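Asstead Reading Rooms: spring progress report to the Hatar Fund

Thank you again for your patience with us over the winter, which was a slow one! By the end of April we had sorted 144 books and magazines given by families in the Skastov houses, and 19 of them have already gone out on loan. We still visit people at home when they ask, and it takes longer than we planned -- there is always tea, and usually a story.

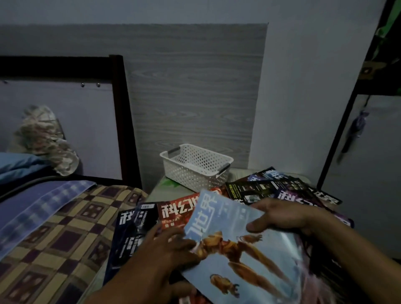

Magazines have been the happy surprise of this round. We had budgeted for novels and picture books, and then one household offered us a run of Chinese science fiction, so the sorting got done right there in the bedroom, with copies of 科幻世界 (Science Fiction World) spread over the bedside cabinet and onto the edge of the bed. The covers are a joy, especially the pale blue one with the big orange armored robot, and we would love to face a few of them outward on the Janevski shelves.

We have two shelves left to fit and 11 boxes still to go through. Labels cost a little more than we expected, but the travel money is holding up nicely, and we would like to move a small part of it across if you are happy with that.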